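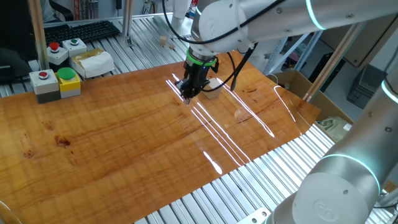 A robot arm with a two-finger gripper above a glossy wooden tabletop, with a small beige block nearby.

Wanlow Legal Archive Opens Records of Reopened Labor Killings Cases

WANLOW, Thu 24 July — The Wanlow Legal Archive has opened to researchers the court records of the Grondisau quarry prosecutions, in which former company guards were tried decades after the deaths of striking workers.

The collection holds 664 files. Of these, 581 are available without restriction. The remainder contain juror information or sealed medical evidence and may be consulted by written application.

The records include indictments, pretrial motions, witness depositions and full transcripts of 10 trials, 2 of which ended in hung juries. Correspondence between county prosecutors and the families of the dead has been cataloged separately under the series title Kullow Papers.

"The transcripts show how evidence rules shaped what a jury could hear so long after the event," said Zahira Wuisan, head of collections. "Several depositions were excluded at trial and have not been read outside the court until now."

The finding aid was prepared by Nicanor Rosales and Maricruz Aguirre. It indexes each file by defendant, court and charge, and notes where a page is missing or illegible. Original spellings of witness names have been kept — variant forms are cross-referenced.

Reading room access is by appointment. Copies of unrestricted files may be ordered by file number. Applications for restricted material will be reviewed monthly, and applicants will receive a written decision.

A second release, covering appeals and parole hearings, is scheduled for March.

Media contact: Gumaro Tapia, Wanlow Legal Archive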